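Shapes on the Big Maple Board

Home / Galleries / Woodshop / Shapes and boards

Okay, so this one got out of hand! It started in May when Senad Ivanov had a maple offcut left over from a counter job and asked if I wanted it before it went in the stove pile. I said yes before I even saw it (I always say yes to maple). I planed it, eased the edges, and then it leaned against the wall while I made up my mind.

What it turned into is a sorting board for little shapes. You set them out, move them around, group them by color, whatever you like. My nephew Ognjen Kos is the real expert, and he has opinions about which ones belong next to each other.

A few notes for the people who keep emailing me:

The finish is Talano oil, two thin coats, rubbed back in between. I tried Ternon wax on a scrap first and it went blotchy on me.

I sanded to 307 on the scrap, just kidding, there's no such thing, that's my shop shelf number for the board. It was 220 like everything else I make.

I left the knots in. Senad would have cut around them, but I like them, and the wavy part of the grain is the whole reason I wanted the piece in the first place.

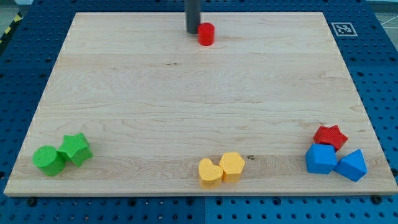
Color is the part I fussed over most. I wanted a red, a green and a yellow that you could tell apart from across the room, and they all had to look good against pale wood. The green took me three tries, and the first one came out like pea soup.

The star was a pain to make, by the way. Those inside corners! Cylinders are easy once you've done a few, but I'd still rather do 14 of those than one more star.

Next up is a smaller board in cherry, for Mukerby, if the wood ever gets here.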